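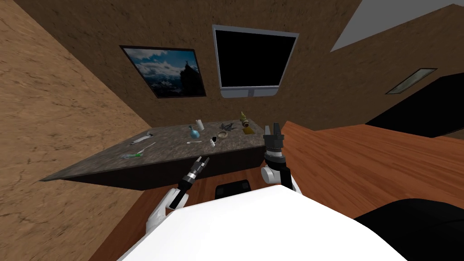

Granite-look top, mottled grey.

Rorau Bench Top, Mottled Grey

The Rorau is a pre-finished top for kitchen islands, laundry benches and work tables. It is sold by Sandeck as a single length with one long polished edge and three sawn edges, ready to go onto existing cabinets or a table base.

The surface is a dense mineral composite. The pattern runs right through the slab, so small chips can be sanded back and polished without a change of colour showing. Slabs are cut from separate batches and the grey varies from one to the next. If you are ordering more than one for the same room, ask for them from the same batch at the time of order.

Specifications
Depth: 649 mm
Overhang at front: up to 200 mm without brackets
Finish: satin or honed
Colour: mottled grey
Price: $486 per slab, pickup
Lead time: 3 weeks

Fitting

Cabinets must be level to within 3 mm over the full length. Use a neutral-cure silicone in dabs, not a continuous bead. Two people can carry a slab on edge. Do not carry it flat. Sink and cooktop cutouts can be done at our workshop before pickup, and we need the paper template from the appliance maker, not measurements taken off the old bench. Elibariki Lyimo handles cutout bookings and is in the workshop until 4 pm, closed Monday.

Care

Wipe with warm water and dish soap. The honed finish should be sealed when it is installed and again each July. Satin needs no sealer. Lemon juice and vinegar will dull both finishes if left overnight. Use a trivet under anything straight off the stove.

Samples

Palm-sized samples are free from the front counter. For posted samples, or for a quote on a job with corners or a splashback, ask for Comfort Mahama.

Offcuts are sold by the piece and are not held.

Related items
Mfinanga Table Base, steel, adjustable feet
Graris Stone Sealer, 1 litre
Graris Edge Repair Kit, grey
Rorau Splashback Panel
Rorau Bench Top, Charcoal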